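Home | Diary | Older entries | Contact

December 3, 2022

Second week of the new line at Irner. The arms do the clearing now and we stand behind them. Annick Dhillon used to lift 500 bottles a shift and her wrists are better for it. She is also down to 3 shifts. 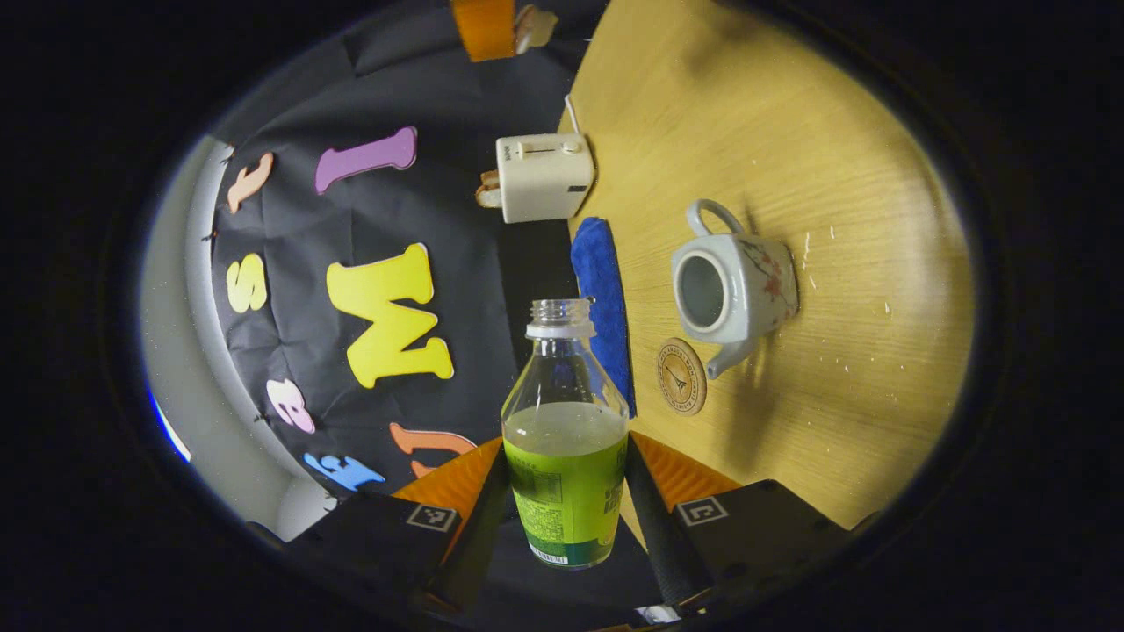 By Hashini Howlader, Mallville

Bottles with a green label go well. The teapot is still my job, and so is wiping the table. I asked Munshi if my hours would change in March. He said he would find out. Ate lunch alone, as the other bench is gone.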